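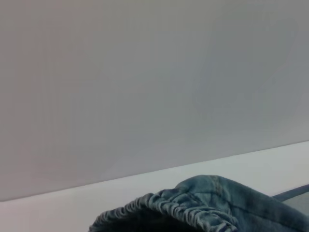 Filed under: Laundry & Mending

I love folding jeans on a big bare surface! Clear everything off first, then lay them down with the legs together and smooth from the waistband to the hems with flat hands. Fold up twice and they'll stand in a drawer on their own (mine do, even the old stiff pair). Got a worn knee? Mark it with chalk before you put them away, and you'll find it again on mending day. Denim thread from Esska has held up beautifully for me, 2 years now!

© Hulme Home Notes | Contact | Back to top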